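Funovport

Funovport is a simulated test room used to compare camera placements and motion controllers for robot arms before trials on physical equipment. It was developed by Plulska, a robotics software firm, and first made available to outside users in June. The current release is dated 2021-03-10.

Background

Earlier rooms from Plulska held only tables and boxes. Users reported that controllers tuned in those rooms performed poorly near large curved objects, where depth readings from a camera tend to be less reliable. Funovport was built to address this problem. Its main feature is a horizontal cylindrical tank with a worn blue and rust surface, set indoors on a plank floor.

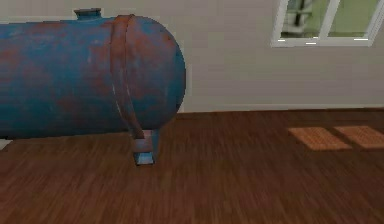 Simulated view of the tank in Funovport, with the window at right.

The uneven coloring of the tank is intended to test whether a camera-based system can follow a surface without a regular pattern. The strap near the domed end serves as a landmark for measuring drift in the estimated camera position. Light from the window is part of the test conditions, as bright areas on the floor may be mistaken by some programs for separate objects.

Comparison method

A standard comparison uses 2 controllers, named Alton and Doolan. Alton follows a path planned in advance. Doolan corrects its path during motion, using camera input. Both are given the same arm model, the same starting position and a time limit of 15 seconds per run. A full series consists of 3000 runs, divided evenly between the controllers. A run is rejected if the arm model touches the tank.

Camera viewpoints are changed between series. A view that takes in more of the room gives the controller additional straight edges for reference, but may leave less of the tank available for close tracking. 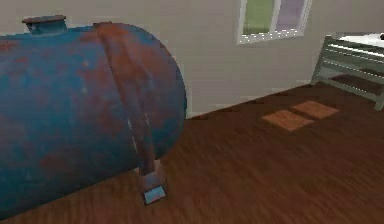 The tank from another viewpoint, with part of a metal frame at far right.

Results

In the first published series, 2825 runs were accepted. Doolan had fewer rejected runs than Alton but took longer to reach the target position. Plulska has stated that the results apply to simulation only and should be confirmed on physical arms.

See also

Camera calibration
Motion planning
Robot simulation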